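3 演示数据与阶段标注

3.1 采集任务

本节说明屏幕擦拭任务的演示数据如何采集和标注。Lirnbridge系统的策略网络完全由第一人称演示训练，训练中没有使用仿真数据，因此演示的组织方式对后文结果影响较大，这里写得比一般论文细一些。

任务在普通办公工位上进行。操作者坐在桌前，按自己的习惯用湿布清洁一台关闭的显示器，包括取布、折布、擦拭、翻面和放回。我们没有规定擦拭的方向和次数，只要求布在不用时放回桌面，并且双手在每次换面前回到布上。后一条要求来自预实验。预实验中有人把布拿在空中折叠，布的轮廓被手掌挡住，后续的布面姿态估计基本无法使用。改为在桌面上折叠之后，这一问题明显减轻，代价是演示比自然状态下略长。

数据集共有139段演示，取自13个工位。其中29段留作测试，划分以工位为单位，测试工位不出现在训练集中。相机固定在头部，朝向随头部运动变化，没有另设固定机位。我们试过在隔板上加装一台侧视相机，但隔板高度不一，标定要逐个工位重做，后来放弃了。

每段演示前，桌上物品的位置不作统一。喷瓶、透明塑料容器和布的相对位置由操作者自己摆放，显示器也保留原有的朝向。这样做使得物体位姿的分布较宽，训练初期收敛较慢，但在未见过的工位上误差较小（见4.3节）。

3.2 折布按压阶段

我们把一段演示分成四个阶段：取布、折布按压、擦拭、检查。早期的标注只有取布和擦拭两类，折布被并入取布。Fuad Derese在复核标注时指出，双手压平布面的动作与取布时的手部速度差别很大，合在一起会使阶段分类器在边界处来回跳动。把它单列之后，分类器在边界处的跳动减少，标注人员之间的一致性也有提高。

折布按压阶段的起点定义为双手都与布接触、且布已经呈折叠状态的第一帧，终点定义为任意一只手把布带离桌面的第一帧。若中途只有一只手离开布面而布仍在桌上，阶段不中断。图3是这一阶段的典型画面，两手分别压在折好的红布左右两半，指尖在中间几乎相接，屏幕上的弧形擦痕同时可见。

这一画面对方法有两点用处。布的两侧边界都在视野内，折叠后的长短边可以直接拟合。手的遮挡集中在布的上表面，布角大多露在外面，角点检测器在此类帧上的置信度最高。我们据此把按压阶段的帧作为布面尺寸的参考，其他阶段布面尺寸的估计都以它为初值。

图3 折布按压阶段的头部视角画面。双手平放在显示器底座前的红布上，右侧为白色小喷瓶和装有浅层水的透明托盘。

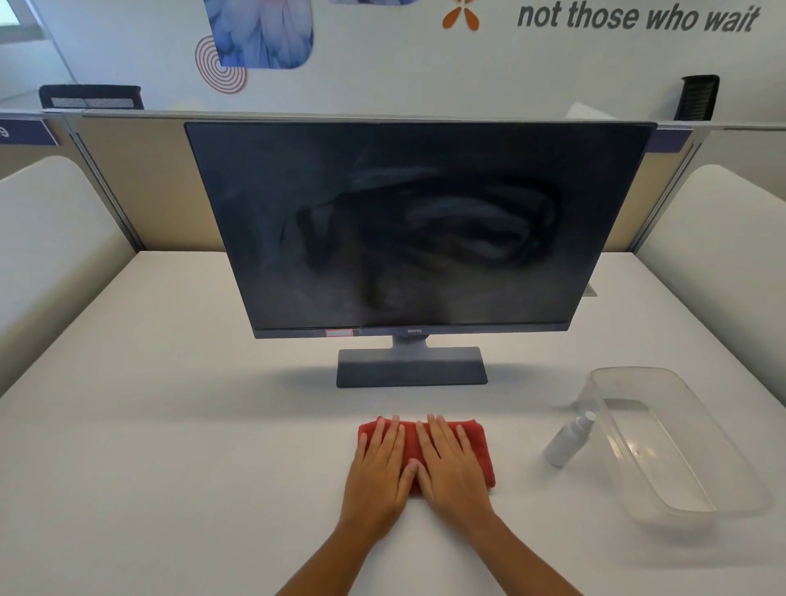

3.3 屏幕痕迹的表示

擦拭策略需要知道屏幕上哪些区域还有痕迹。关闭的屏幕近于黑色，灰白的条纹与背景对比较强，看上去适合用阈值分割。实际操作中阈值法有两个困难：顶灯在屏幕上的反光与痕迹亮度接近；头部稍有移动，同一道痕迹的亮度就会改变。我们因此改用一个小型分割网络，输入为校正到屏幕平面后的图像，输出为每个网格单元的痕迹程度，分为无、淡、浓三级。

校正需要屏幕的四个角。头部视角下上方的角常落在画面之外，只靠角点不够稳定。我们加入了下边框的信息：下边框比其余边框略厚，颜色与屏幕不同，中央的厂商标志和偏左的红框小标签都能提供水平方向的约束。加入下边框后，即使只看到屏幕的两个角，单应矩阵也可以求解。换用没有标签的显示器时，系统退回到只用标志和边缘直线，精度有所下降。

痕迹的标注以网格单元为单位，没有描出每条条纹。擦拭留下的弧线往往互相重叠，逐条描绘耗时很长，两名标注人员的结果也难以对齐。网格标注损失了条纹的走向，而走向对判断上一次擦拭的轨迹有一定价值。我们在附录中给出了保留走向的一个变体，它在测试集上与主方法没有可分辨的差别，故正文不再讨论。

需要说明的是，单帧图像不能区分水迹和干后的残留。两者在画面中都可能是灰白色。标签只记录外观，不记录成因，策略对二者的处理也相同。

3.4 左右手角色不对称的情形

并非所有按压帧都像图3那样对称。较常见的另一种情形是一手在布上，另一手放在布旁。图4中右手压在红布的右半部，手指略弯，左手平放在布左侧的桌面上，拇指与食指挨近布的左缘。按3.2节的定义，如果此前双手已经接触过布，这样的帧仍属于折布按压阶段；如果还没有，则归入取布。

单看这一帧，分类器无法确定左手是否参与了操作。我们为每只手增加了一个接触状态，取值为接触、邻近、分离。邻近指手的轮廓与布的轮廓在图像中相接或间隔很小，但看不出布面受力变形。图4的左手标为邻近，右手标为接触。引入邻近一类之前，标注人员对这类手的判断分歧最大，有人标接触，有人标分离，训练出的策略会在机械臂上表现为左夹爪反复靠近又退开。

邻近状态在映射到机械臂时按支撑处理：左臂保持位置，不闭合夹爪，也不向布施力。右臂执行下压，目标力由演示中布面的形变估计得到。这个估计比较粗，我们给它设了上限，防止把底座前的桌面压得过重。对于左手惯用者的演示，左右角色互换，其余步骤不变。

视角的变化也在这类帧中体现得较多。图4中显示器略有倾斜，右缘比左缘更近更高，屏幕中部大片灰白痕迹向右延伸，靠近四角的地方较为干净。校正之后这种倾斜不影响网格坐标，但远侧单元的像素较少，痕迹程度的误差比近侧大。我们在损失函数中按单元的像素数加权，没有另外补偿。

图4 左右手角色不对称的画面。右手压布，左手置于布左侧，屏幕中部为弧形与水平条带交叠的痕迹。
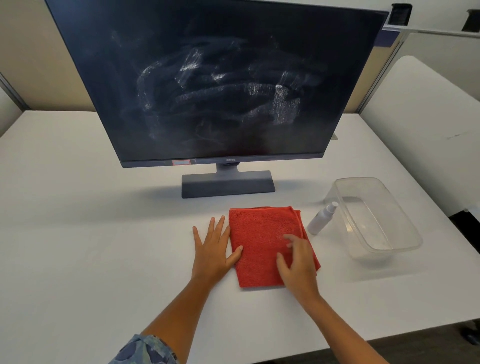
3.5 标注流程与已知问题

标注在Sterkbridge工具中完成，先由阶段分类器给出初步边界，再由人工修改。每段演示由两人独立标注，边界相差超过阈值时由第三人裁定。接触状态只标关键帧，中间帧由跟踪结果插值。插值在手被显示器底座遮挡时会出错，这些区间已在发布的数据中单独标出，训练时跳过。

机械臂上的评估共进行49次，使用与演示同类的工位，物品由不参与标注的人摆放。评估的通过标准见4.1节，这里只列出与数据有关的失败类型。第一类是布面尺寸初值错误，多发生在开始时布没有折好的情况下，系统把一角翻起的布当成了较小的布。第二类是把屏幕上的反光当成浓痕迹，机械臂在同一处重复擦拭，直到达到次数上限。第三类与透明容器有关。容器壁几乎没有纹理，分割网络有时只给出底部轮廓，右臂的避让距离随之偏小。我们目前用一个膨胀后的包围盒代替其轮廓，避让变得保守，右侧可用的工作空间也相应变小。

喷瓶的姿态在演示中既有立放也有平放，检测器对立放的瓶子较为可靠。由于策略不操作喷瓶，只需要避开它，这一差别没有作进一步处理。若要把喷水动作纳入任务，喷嘴朝向必须可靠估计，现有数据中这方面的标注还不够。

数据的显示器型号较少，屏幕均为平面，曲面屏上的单应假设不成立。演示中所用的布颜色也较为单一，红布与白色桌面对比明显，角点检测器换到灰布上时需要重新训练。第4节的结果应在这些条件下理解。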